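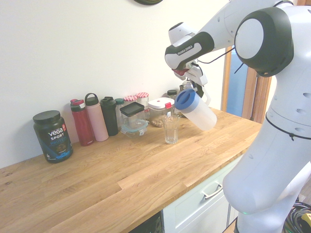
Baoshan Tian writes the planner at Kadov, and most of her week goes into one motion: tilting a pitcher over a glass. "The arm can follow any path I give it," she says. "Deciding how fast to tip is the hard bit."

Her code replans the wrist angle every 80 milliseconds. An older version planned the whole pour up front. "It was fine in simulation. At the counter we threw out 21 runs in a row."

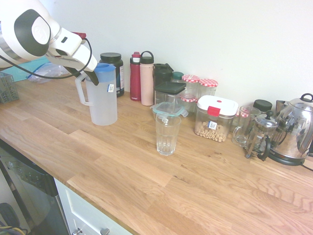

GRORNPORT, September

Jiahui Mao handles perception. Clear glass and frosted plastic give his depth code the most trouble, and he now fits a simple shape to each one before the gripper closes.

"Bottles along the wall are easy," Mao says. "A drinking glass is mostly holes in the depth map."

The two share a logging tool called Brevo, which keeps the last 300 runs. Tian wants it to replay them against new code overnight. Mao wants the search box fixed first.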